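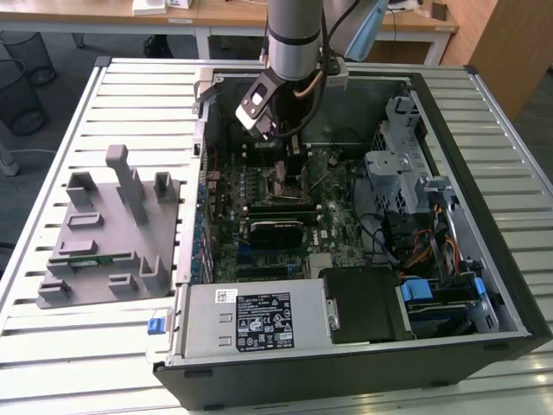
Zostilen fixture and fingertip kit, set up beside an open desktop tower.

Zostilen Bench Kit for PC Teardown and Rebuild
Sold by Gidbridge
Page updated October 18, 2020

You have a robot arm in the garage or the shared shop, and you've already made it stack blocks for your relatives. Zostilen gives it something harder to do: take parts out of a desktop computer and put them back.

In the box: one gray plastic parts fixture with posts and slots, a set of 3 fingertip pads, a bag of screws, and a sheet of instructions that we rewrote in May after reading our own mail. Arm, gripper and computer are yours to supply. An old office tower is ideal - you'll be less upset.

Fixture weight: 314 grams
Mounting: screws or clamps, slatted or flat tabletops
Parts held: memory sticks, small cards
Software: Jaserance pick-and-place scripts, free download
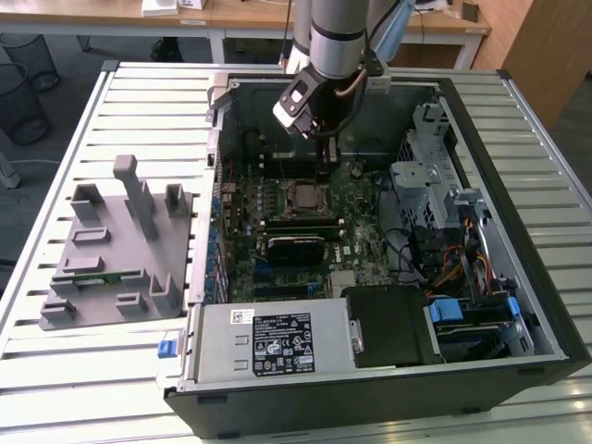 Does the tower have to lie on its side?
We recommend it. The scripts assume the motherboard is flat and the arm comes in from above. Upright cases can be done, but you'll be rewriting most of the moves yourself.

Allow 60 minutes for first setup, most of it spent teaching the arm where the fixture is. Bolt the fixture down before you teach anything. If it shifts, start over, and yes, we've started over. The pads were tested for more than 3,000 grips in the Symonenko shared workshop, where the coffee is worse than the tooling.
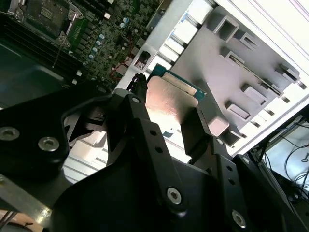
Can I use the kit for processors as well as memory?
Processors work with the narrow pads at the lowest grip setting. Open the socket lever by hand first, and lift straight up. Bent pins aren't covered by the warranty.

Replacement pads are sold separately.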